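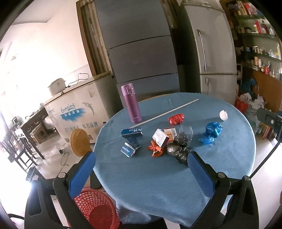

PRARNSTEAD, 2023-10-03. Durko today released version 5 of Sirner, its grasp planning software for two-finger grippers. The update is meant for cluttered household surfaces, where bags, crumpled tissue and small boxes lie against and on top of each other.

Earlier versions looked for a clear outline around each object before planning a grasp. Sirner 5 plans on partial outlines and updates the plan as the fingers close in. It also handles clear plastic bags, which depth sensors often miss, by comparing color views from several angles.

In Durko's own tests on 60 cluttered tabletops, the new planner chose a usable first grasp on 51. The remaining cases were mostly knotted bags and thin items lying flat on cloth.

"Most of our bug reports came from kitchens and dining tables," said Anderson Rangel, who leads the planning team. "A medicine box on its side is easy. Put it on top of a plastic bag and the old planner would try to pick up both."

The release adds a replay tool that shows each rejected grasp and the reason it was rejected. Log files from version 4 can be opened in it without conversion.

Sirner 5 is available now to current license holders. Support for the Mendonça wrist controller will follow in December. Version 4 will receive fixes for 2 more years.

Press contact: Durko press office, Prarnstead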